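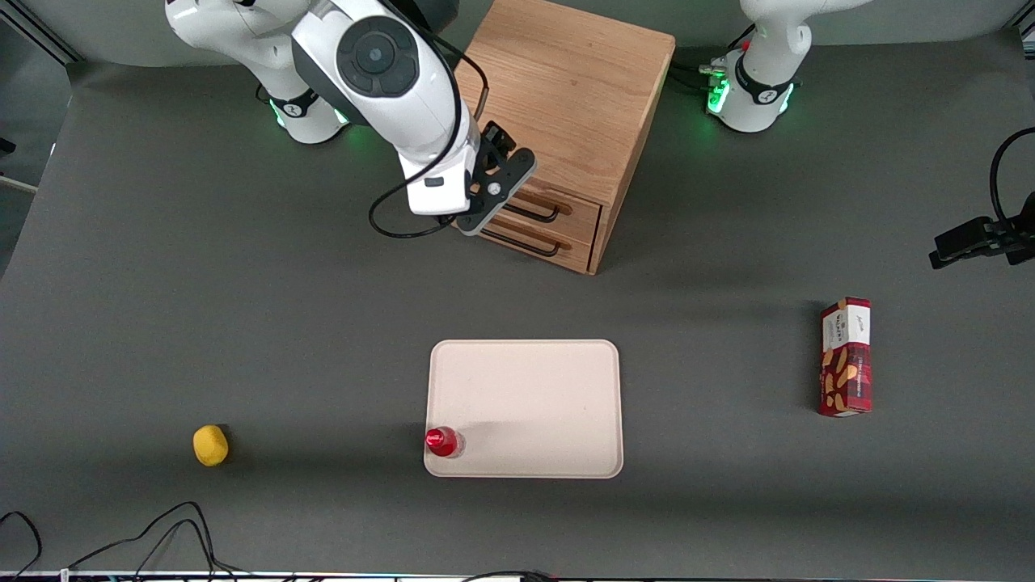 The two arms at the shared shop, with the drawer cabinet between them.

I've been promising an update on the arms for ages, and December has been kind to me, so I finally got three evenings in a row at the workshop with a thermos and no interruptions (well, hardly any!). The project is called Calado now, by the way - Joanne Kershaw started writing it on our parts bin and it stuck.

The job I've set myself is simple to say: pull open the top drawer, put something in, push it shut. The little wooden cabinet has black bar handles, and I thought they'd be the easy part. Oh, how I fussed over them! Come in a touch too steep and the fingers knock against the drawer front, come in too flat and they slide along the bar without catching. I spent most of one evening on the approach angle alone, and ended up with 16 saved positions, of which I've kept six.

The lemon-sized yellow thing and the red bottle are next, then the snack box, which worries me more than the others as I don't want to crush it. For now only the one arm is doing any work, and the other keeps it company.

I still need to tidy those cables along the front edge before I let anything move faster. Joanne has offered me her box of Velcro ties, and I'm back at the bench after seven tomorrow.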